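# Carpet tile vs. rolled carpet for a basement music room?

**yaryna_y** -- 24 July 2022

Hi all! We finally have the basement dry and painted and I get to turn it into a practice room for my cello and my husband's drum kit. I am so excited I can hardly sit still. The floor is bare concrete, 303 square feet, and I can't decide between carpet tiles and one big piece of rolled carpet with a pad. Does anybody have both? How do they sound, and how do they hold up under an endpin?

**tarek_drums**

Tiles, tiles, tiles! I put them down in my own place in June and I love them. I did the whole floor in one long day with a utility knife and a straightedge (and a podcast, and far too much coffee). When a cymbal stand chewed up one square I lifted it, dropped in a spare and had the kit set up again before dinner. Buy extra from the same dye lot -- you will use them.

**Omar Saliba**

I'm going to disagree with Tarek, friendly as ever. Tiles are thin. Glued to concrete they do very little for the sound, and a kick drum will still boom around down there. Rolled carpet over a thick felt pad is a different world. I paid $900 for mine with the pad and installation, and my cello-playing sister noticed the change from the doorway.

**tarek_drums**

Fair on the pad, but you can't pull up one corner of that when the water heater lets go. Ask me how I know!

**S_Salameh**

Can I put in a word for stripes? Everyone shops for solid colors and then sees every speck of lint. Gray stripes hide a lot, and if you run them the long way the room feels longer.
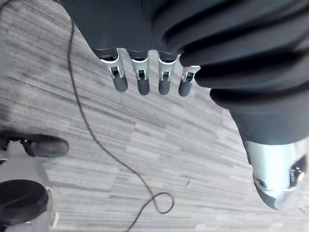
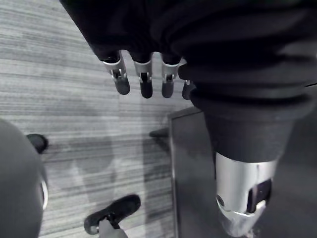

My other tip is to chalk two center lines and work outward, so the cut pieces land along the walls. Dry-lay the first few rows before you peel or glue anything. I skipped that once and ended up with a sliver of tile by the door that drove me crazy for years.

**yaryna_y**

Oh, I hadn't even thought about stripes! What about the endpin, though? Mine is sharp and I press hard.

**Shabani Kariuki**

Cellist here. Don't stab the carpet, whichever kind you get. A strap that loops around the chair leg works beautifully, and so does a scrap of plywood with a little dimple drilled in it. Mine has lasted through three apartments.

For the boom, I'm with Omar, but put money into the corners and walls too. I spent $200 on mineral wool and fabric and built four panels, and that helped my room far more than the floor did.

**Omar Saliba**

Okay, I'll give you the panels. Still team felt pad.

**yaryna_y**

You are all wonderful. I'm leaning toward striped tiles, with a thick rug under the drums and panels in the corners. Shabani, what fabric did you use on yours?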